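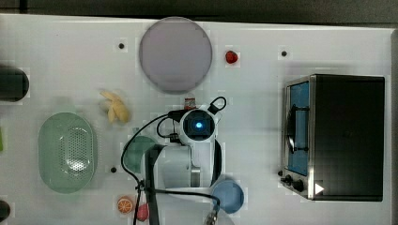

Figure 8.1 The kitchen bench from overhead, with the arm at the near side.

Chapter 8: Comparing Grippers

A gripper that does well on one object may do badly on the next, so a fair test keeps the table the same and changes one thing at a time. In this chapter we compare 2 grippers, the Hastska and the Clolik, using toy food and ordinary dishes.

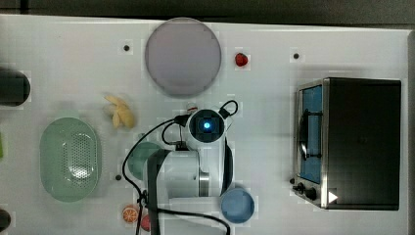

Page last changed: 22 Mar 2023

Angeliki Dimitriou and Archie Gunn ran the tests at Plevuvik. Each gripper made 76 attempts. One Clolik attempt was thrown out after a controller fault, leaving 75 – keep this in mind when you read the tables.

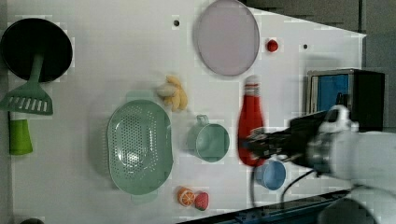

Tall objects are harder to hold than they look. Grip one too low and it tips, too high and it swings.
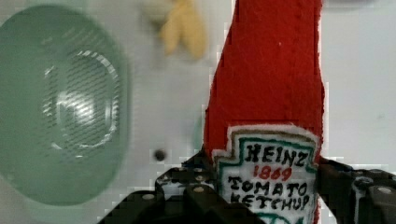
Soft surfaces add a second problem, as the fingers can close further than planned. Section 8.1 starts with closing force.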